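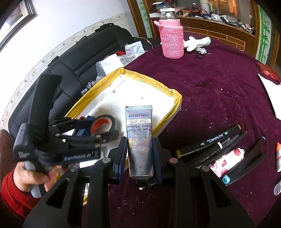 A tube of hand cream should stand on its cap. I have held this view for years and my household does not share it, so I am going to set it out properly.

The argument starts with how a tube empties. Cream is thick and it goes where gravity takes it, slowly. If the tube lies flat in a drawer, the cream spreads along one side and an air pocket forms near the opening. The first squeeze gives you air, the second gives you air and a spit of cream, and the third gives you more than you wanted. Stand the same tube on its cap overnight and the first squeeze works. Most hand cream tubes have a cap wide and flat enough to stand on, and I take that as a hint from whoever designed them.

The objection I hear most is about the printing. Some tubes are lettered so that the name reads correctly only when the cap is on top. Cherry Blossom hand cream from L'Occitane is one of them, and standing on its cap it has its name upside down. My sister-in-law, Jytte Kvaran, finds this ugly. She lines her tubes up in a tray with the crimped ends down, leaning on each other, and they fall over whenever the tray is moved. I would take an upside-down name over that. You read the name when you buy it. After that you know what it is.

The second question is where the tube lives. I think a hand cream belongs where the hands get dry, and for most of us that is not the bathroom. I do small repairs at a table in the back room, mostly lamps and plugs and the odd toy, and by December my knuckles split. For a long time the cream was upstairs. I would tell myself I would use it later and then I didn't. Now there is a tube in with the tape and the screwdrivers, and I use it every day.

People object to this too. Guðlaug Zoëga, who taught me most of what I know about wiring a lamp, says cream has no place near tools because it gets on everything. She has a point about the grip. A greasy screwdriver handle is unpleasant and tape will not stick where there is cream. So the cream goes on at the end, after the tools are away. I don't put it on in the middle of a job, and if I need to go back to something I wash my hands first. This has worked well enough that I stopped thinking about it.

What I don't agree with is the idea that a nice cream is wasted at a work table. I was told that I should keep the scented one for guests and buy a big plain tub for myself. I tried the tub. It was from Grodham, it cost very little, and it did soften my hands. It also had to be opened with both hands and dug into with fingers that had just been handling dusty cord, and after a few weeks there was grit in it. A tube keeps itself clean. You can open it with one hand and nothing goes back in. The guests, meanwhile, had been using the good cream at a rate of maybe one squeeze a month, and the rest was getting old on the bathroom shelf.

I feel the same way about good soap and good towels. If a thing is meant to be used up, then the person who needs it most should be using it up. Putting it aside for company means it gets a sort of half life, too nice to use and not nice enough to throw out. When my aunt's house in Robles was cleared we found 2 drawers of hand creams, most of them still in the wrapping, and several had separated into oil and something like chalk. She had dry hands all her life.

As for the last of the tube, cut it. I know the metal ones are supposed to be rolled from the end, and I do roll them, but there is always some left around the shoulder. Cut across the middle with scissors, take what is in there, and push one half over the other like a lid so it doesn't dry out. I get nearly a week more that way. Jytte says this is going too far, and she may be right, but she is also the one who borrows mine when hers is lying on its side giving her nothing but air.

I haven't persuaded anyone at home yet. I still turn the tubes over when I pass them, cap down, and by the next morning somebody has usually turned them back.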